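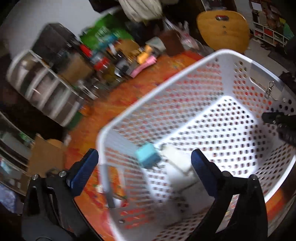

Hand-held grippers: where we are, December 2019

Quick one from Tavel, more in the full write-up when Tarmo finds time.

The hand-held set is finished. 1,613 demos, all recorded by people carrying the gripper tool through real homes, no arm involved. Small things in and out of laundry baskets mostly, blocks and the like. Blue pads on both fingers, same pads we put on the arm, so what the policy sees at the fingertips should match at test time. That's the whole idea really.

Result so far: trained on the full set, the arm got the block out of the basket in 258 of 300 tries. November run, with only the lab demos, was a good deal worse. Same network, same training time. Ona Siliņa thinks the gain is mostly from clutter and odd floors in the background, Tarmo Sepp thinks its the basket angles. We'll split the data both ways and see.

Known problems. Motion blur when people walk fast. Glare on white objects, the policy reaches short. Holes in basket walls confuse the depth estimate, we threw out 36 demos over this and probaly should of kept them.

Next: 2 more object sets, then the Kincaid comparison. If you have a tool at home please charge it and bring it back to Ona before the break. Code is on the Voler branch, not main!!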